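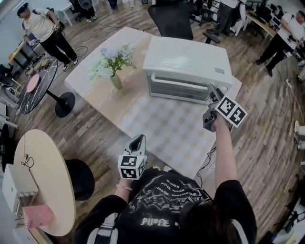
Gremura hand-held grippers: notes from the Drudeck open day

Reviewed 28 April 2026

Verdict: Comfortable enough for short sessions, decent build, too many claims I had no way to check. Wait for the next version unless you already have someone on staff who can clean up the recordings.

Drudeck has been promising a public look at the Gremura for a while, and I finally got to one of their open days at the Brarnwood office. The pitch is simple. You hold a gripper in each hand, do an ordinary chore, and the recordings are used to teach a robot arm the same chore. You don't need an arm on site to collect anything. That part I accept. It's the rest of the brochure I went to argue with.

The host was Henrik Wegener, who runs training for Drudeck and has obviously given this talk many times. He was patient and he didn't dodge questions, although a fair number of the answers were "that's on the roadmap."

The demo table had a checked tablecloth, a toaster oven and a vase of flowers on it, and the main job was opening and closing the oven door with the grippers. I liked the choice. A hinged door is a better test than picking up foam blocks, which is what most companies show you. But a toaster oven is also a very friendly hinged door. The handle is long and straight, it sits out in front, and you can grab it almost anywhere. I asked to see a cabinet with a small round knob and was told they didn't have one set up. For an event they'd planned since last July, that seemed thin.

How it feels in the hand

Better than I expected. The squeeze is light and the jaws close evenly. I have small hands and could reach everything. What bothered me was the marker cube. It's how the system works out where each hand is, so it has to stay in view, and once you know that you start moving in a stiff, careful way to protect it. I noticed it in myself and I noticed it in the regular operators too. If the robot is supposed to learn how people open an oven, it ought to be watching people who aren't thinking about a cube. 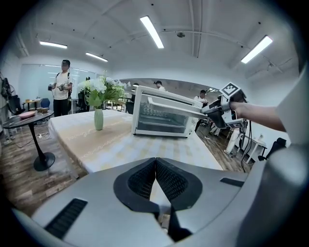
Pulling a handle toward you is where I had the most trouble. The finger pads have a textured mesh surface that held well when I squeezed something flat, but on the oven handle I kept wanting to hook it with one finger the way I would at home, and there is no hooking with these. You pinch or you push. Wegener's view is that the robot can't hook either, so the limits match and the data stays useful. Fair point. It does mean that "natural human motion," a phrase printed in large type on the handout, needs a big asterisk.

The tool is also bulky up close. Bring both grippers to the same spot and they get in each other's way, and the housings hide the thing you're trying to grab. I bumped them together 5 times in one short turn. One of the staff told me you stop doing that after a day or so. Maybe.

The numbers

Drudeck says a new operator can record 400 usable takes in a working day. I asked what "usable" meant and who decides. The answer is that a person at Drudeck reviews them, and that the share thrown out is not published. I'd want that figure before I believed the other one. I did 7 takes. Two were rejected on the spot for losing track of a marker, and I was trying.

Tsegaye, the software that comes with it, was shown on a monitor by a staff member. I wasn't allowed to drive it. Playback looked smooth, with the two hand views lined up side by side. Exporting was described and not shown, so I can't say whether it's any good.

What wasn't shown

A robot doing the chore. I had assumed that would be the big finish, and there was a video, which was nicely edited. I asked if we could see an arm run the oven task live and was told to watch for an event later in the year. Until somebody outside the company sees that, the most important sentence in the brochure is a promise.

Good points
Light squeeze, even jaws, fits small hands
Patient staff who let visitors have a proper turn
A sensible household task on the table

Bad points
Marker cube makes you move like you're carrying soup
Cables on the floor of the demo area, and I caught a foot in one
No small knobs, drawers or anything slippery to try
Reject rate kept private
No live robot

Would I go again? Yes, if they put a knob on the table. The open days are free, you sign up through the Brarnwood office, and they do let you handle the equipment for as long as the line allows. Wear flat shoes and ask about the reject rate. If enough visitors ask, they may have to print it.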